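Home News Projects Downloads People Contact

Birkis 7 is out, and it finally handles glare

January 30, 2018

The new release of Birkis, our open perception and planning toolkit for two-finger grippers, is ready to download! The big change is in how it finds its own fingertips. Older versions got lost on shiny surfaces, so Piyumi Wanigasekara and Senyo Fiadzo rewrote the tracker to follow both pads together — if one edge washes out, the other keeps the estimate steady.

Bare wood with light bouncing off it is still our favorite test, and the jaws-open view is where every run starts. 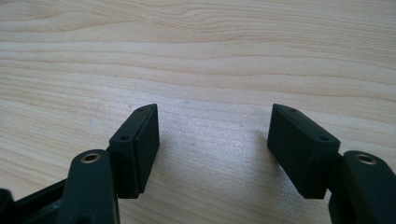 What else is new

The planner now updates at 100 Hz, and you can replay a log one step at a time (Amanuel Wolde has wanted this forever). We also closed 190 tickets, including the infamous number 3203, which made the jaw width jump after a restart. Good riddance!

Old calibration files still load. Support for the Flostis controller is planned for April, and Sihan Hao would love to hear from early testers.

Recent items
Kumsa log viewer: first look
Writing a planner plug-in
Notes from the Sirnunance workshop

Contact | © 2018 Birkis project | Back to top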